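Notes on the Eyeglass Case Study: Two Arms, Two Demonstration Styles
Posted by Saron Gebru
Filed under: research notes, manipulation

The following is a summary of work carried out through August with Teodoro Padilla and Carmela Aguirre. It concerns one narrow matter: whether a two-armed robot learns to handle eyeglasses and their cases better from long, unbroken demonstrations or from short ones divided at each change of contact. The views given are my own and do not represent a formal statement by the Laline project, under which the work was performed.

Eyeglass cases were selected after a review of several household items. A case has a hinge, a lid that resists opening by varying amounts, and contents that must be lifted by thin parts. Glasses are light and shift easily when touched. The wrist cameras therefore carry much of the useful information, as the overhead camera shows little of the fingers once they are inside a lid.
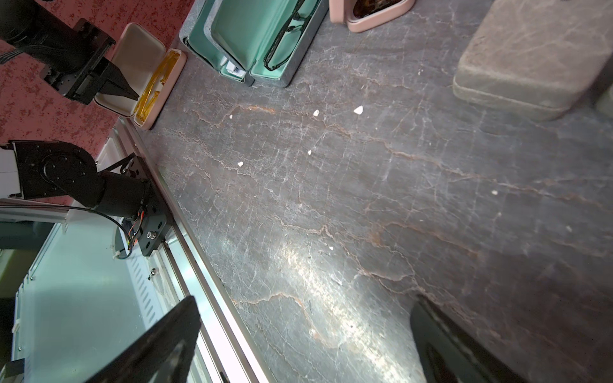

Why were the demonstrations divided at changes of contact and not at fixed intervals of time?
A fixed interval often ends in the middle of a grasp, which leaves the policy with two partial examples of one motion. Dividing at contact keeps each grasp, lift and release whole, and it allows a failed grasp to be removed without losing the remainder of the demonstration.

The full set contains 2,638 segments. After review, 1,686 were kept for training. The principal causes of removal were a case that slid during the approach and an operator who paused for too long before closing the fingers. Carmela reviewed every segment; Teodoro reviewed a portion independently, and their disagreements were settled jointly. The review tool, Skitside, was written for an earlier study and was used without modification apart from a faster playback control.

Closed cases presented a separate difficulty. They lie low on the table, their corners are rounded, and their colors can be close to that of the surface. The policy trained on unbroken demonstrations tended to close the fingers too high and slide over the lid. The policy trained on divided demonstrations made this error less often.

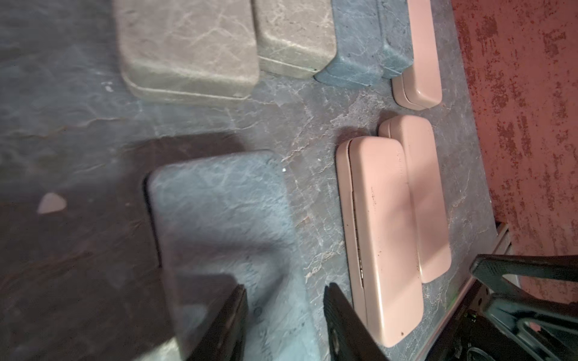 How was a successful case grasp defined for the purpose of scoring?
A grasp was counted when the case left the table and stayed between the fingers until the arm reached its release point. A case that was pushed into position, even the correct position, was scored as a failure.

Evaluation consisted of 119 trials for each policy, using starting layouts prepared in advance by Barnabás Szűcs, who had no part in training. We limited each trial to 5 attempts at any single object. The divided policy completed 87 trials and the unbroken policy completed 61. I consider the difference meaningful, although I would caution against applying it to tasks with less contact. In a simple transfer of a rigid block, which we tried briefly in the spring, the two methods could not be told apart.
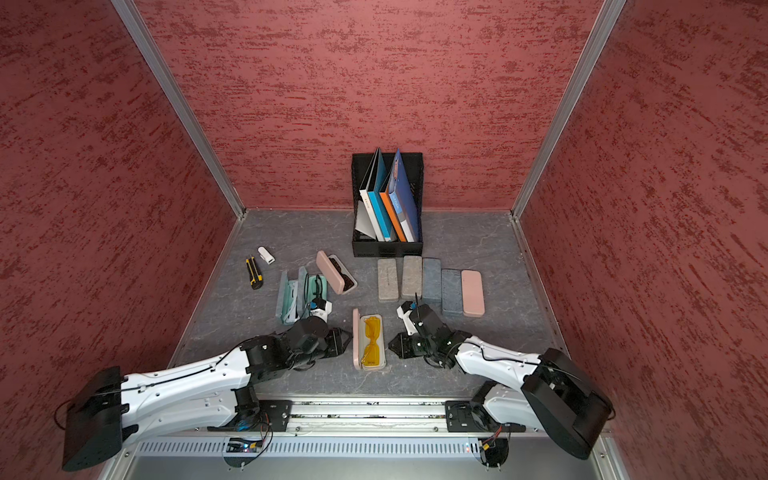
The layouts were deliberately mixed. Open and closed cases appeared together, and unrelated items were left on the floor of the cell so that the policy could not treat every object as a target. Performance fell for both policies when an open case lay close to one of the arm bases. The elbow must fold sharply to reach that area, and few of our demonstrations began there. This is a gap in the data and should be corrected before further comparison.

Coordination between the arms was the weakest result. One arm would frequently wait for the other when no waiting was required. Lourenço Vieira has suggested that the operators taught this habit, as most of them watched one hand at a time. His reading of the logs supports the suggestion, and a second round of collection with the Joshi training protocol is planned in order to test it.

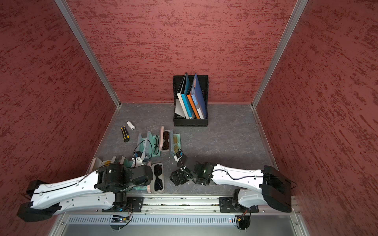 A further point concerns the lenses. Tinted and clear lenses were grasped at similar rates, but the fingers touched the clear ones more often during the approach. We did not measure the force of these touches and can draw no conclusion about damage. A softer finger pad is under consideration.

The segment boundaries and the scoring sheet will be placed in the Litix archive when the second round has been reviewed. Requests for the starting layouts should be sent to Barnabás.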